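The Clekenholm Quarterly
Opinion

Put the price per kilo back where we can read it

My local greengrocer shut in August. It had been on the corner of the main street for longer than I have lived in Clekenholm, and it sold fruit and veg by weight from open bins, with the price written on a bit of card in thick black texta. You picked up a bag, you filled it, you put it on the scale. If the peaches looked ordinary you bought two and waited a week.

The supermarket across the car park now has all of that trade, and I shop there like everyone else. I have no great complaint about the quality. My complaint is that more and more of what it sells comes in a bag, a tray or a punnet, at a price for the pack, and that this has made it harder for ordinary people to buy the amount of food they want and know what they paid for it.

Take carrots. On my last shop there were three ways to buy them: loose, in a one-kilo bag, and in a smaller bag of the short ones sold for lunch boxes. The loose carrots were priced by the kilo. The bags were priced by the bag, with the unit price in the bottom corner of the label in type I needed my reading glasses for. The small bag worked out at more than double the loose price. There is nothing dishonest in that, and the law on unit pricing was followed as far as I can tell. But a shopper with a toddler in the trolley and ten minutes to spare is not going to crouch down and do the comparison on every line.

It gets worse with fruit sold by the piece. Avocados, mangoes and rockmelons are priced each, and they shrink and grow through the season while the price on the ticket stays put. A mango in the first week of the season and a mango at the peak of it are different amounts of food. I would like to see both a price each and a price per kilo, in figures of the same size, on one ticket. The scale is already there. The staff already know the carton weights.

The usual defence of packs is that they cut waste. The argument goes that loose fruit gets handled, squeezed and dropped, and that a bag protects it until it reaches your kitchen. I accept that for berries and salad leaves. I don't accept it for onions, potatoes, apples, oranges or pumpkin, which came through most of human history without a plastic film. And the argument leaves out the waste that happens at home. I live on my own. When the only brown onions on sale are in a two-kilo bag, I buy two kilos, and by the end of the month the last few have sprouted. That waste goes in my bin and doesn't show up in anyone's report but mine.

I kept a record of it for a while, on the back of the calendar. Over the winter I threw out 44 pieces of fruit and veg, and nearly all of them had come out of a pack. My loose purchases hardly got a mark. One household proves nothing, but I doubt I'm unusual. Plenty of people in this town are pensioners, students or shift workers cooking for one, and a family pack is no bargain to any of them.

There was a petition. Some 408 people signed it at the library and the swimming pool, asking for loose onions, potatoes and apples every day of the week and for larger unit prices. The supermarket wrote back to say it valued the feedback. The loose potatoes appeared for a fortnight and then went back to bags - I am told because the bin was slow to fill and quick to empty, which I would have thought was a recommendation.

Pathirana, the co-op out on the highway, does it the other way. Nearly everything there is open and sold by weight, the tickets are big, and there is a second scale for customers so that you can check before you get to the register. The range is smaller and you won't find grapes out of season. It costs me a bus fare each way. I go once a fortnight, and I notice that I buy more kinds of vegetable and less of each. Last time I came home with one parsnip, which I had forgotten you could do.
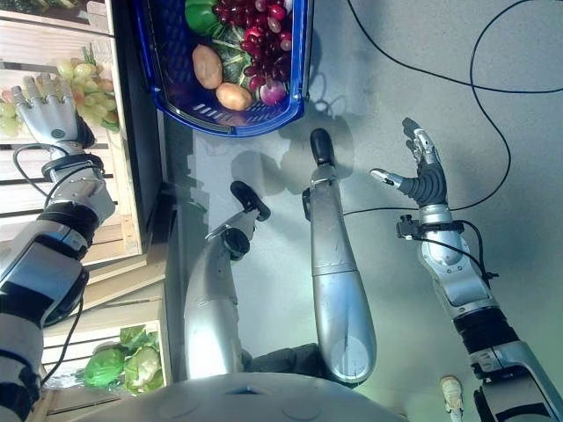
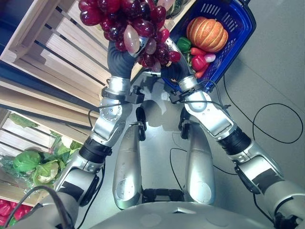 Issue 1471

I am not asking for a return to brown paper and string. Nor do I want the council to start telling shops how to stack their shelves, which was suggested at one meeting and deserved the silence it got. What I want is modest. Anything sold by the piece or the pack should carry its price per kilo in print as large as the selling price. Any shop above a certain size should keep a short list of staples loose at all times: potatoes, onions, carrots, apples, bananas. And there should be a scale that works, in the produce section, at a height that somebody in a wheelchair can use.

The first of these would cost the price of reprinting some tickets. The second needs somebody to refill a bin. The third is a scale, and the greengrocer on the corner managed to keep one going for years.

Letters in reply should reach the Quarterly before the next issue closes and should be kept under 100 words.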